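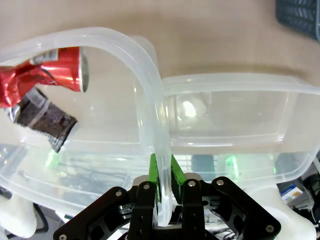 Children's Pages – Waste and Recycling Team, Londoño

Sorting the Rubbish: Why We Use Clear Boxes

Look at the red can in the plastic box. It is crushed, and near it lies a crumpled wrapper, dark brown and silver. Both were made to hold something to eat or drink. But they do not belong together for ever! Let us learn how to sort them.

What is the can made of?

The can is aluminum, a light metal. When you finish your drink, the can is still useful. A factory can melt it and make new metal from it. Aluminum melts at more than 600 degrees Celsius, so this is a job only for a factory and never for your kitchen.

And the wrapper?

A wrapper of this kind is more difficult. Very often it has a thin layer of plastic and a thin layer of shiny metal, stuck one on the other. You cannot pull them apart with your fingers. In many towns such wrappers go with the general trash. In some towns there is a special collection, so ask a grown-up to look at the rules of your street.

Why a clear box?

Through a clear box you see what is inside before you put in your hand. This is good, because a torn can may have a sharp edge. Some boxes are frosted – this means the plastic is a little cloudy, like a window in winter. You can still see colors and shapes through it.

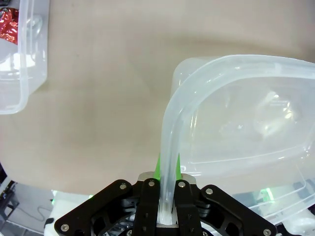 The thick, round rim of a clear plastic box.

Now feel the rim of a plastic box at home. On many boxes it is thicker than the walls. A thick rim helps the box to keep its shape, and it is easier to hold. If you want to tip out what is inside, hold the rim well and go slowly.

Try it at home

You need 2 boxes and a grown-up. Write "metal" on one box and "other things" on the second. Put in your clean, dry packages for one week. Which box is full first? Make a drawing of it and show it to your class.

Text: Aurora Arruda
Checked by Vasco Rebelo
25 Jul 2026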